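Skunon opens cutlery and table linen hire to small cafés and village halls

Grotgate, June

Skunon, the Grotgate tableware hire firm, is opening its service to small cafés, village halls and private households for the first time. Until now the firm has supplied only hotels and large wedding venues, with a minimum order of 800 pieces. From this month that minimum drops to 167 pieces, enough for a modest family party with a few spares.

The new range is called Inga. Customers can choose cutlery, serving pieces and cloths separately or have them packed together by place setting. Orders go out in stacking crates and can be returned unwashed, as long as food has been scraped off. Cloths should be shaken out and put back in the bag they came in.

"We were turning away people from down the road," said Shaimaa Ashour, who runs Skunon. "A café wanting extra spoons for a soup lunch had to go to the next county or buy them. We had the spoons on the shelf. It was our order system that couldn't cope with a small booking, and we have now changed it."

The change follows a move to larger premises at the Zendell works, on the north side of Grotgate. The new site has a second washing line and a separate room for ironing and folding. Two new jobs have been created in the packing team, and Skunon expects to advertise for weekend drivers later in the summer.

Delivery within Grotgate is included in the hire price. Customers further out can collect from Zendell between 8am and 4pm. Breakages and lost items are charged at cost, and a price list is sent with every booking.

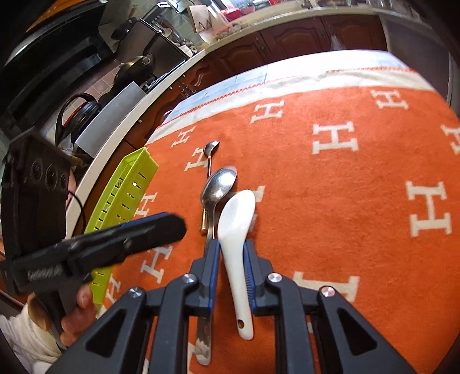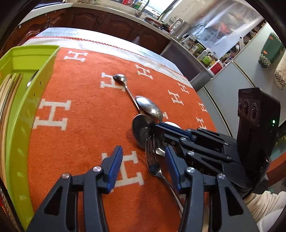

Spoons and a patterned orange cloth.

Bookings for the summer are open now. Skunon asks for a week's notice for Inga orders and a month for anything over 2000 pieces. Existing hotel and venue contracts are not affected, and their prices will stay as they are until renewal.

Press enquiries should be sent to Shaimaa Ashour at the Skunon office, Zendell works, Grotgate.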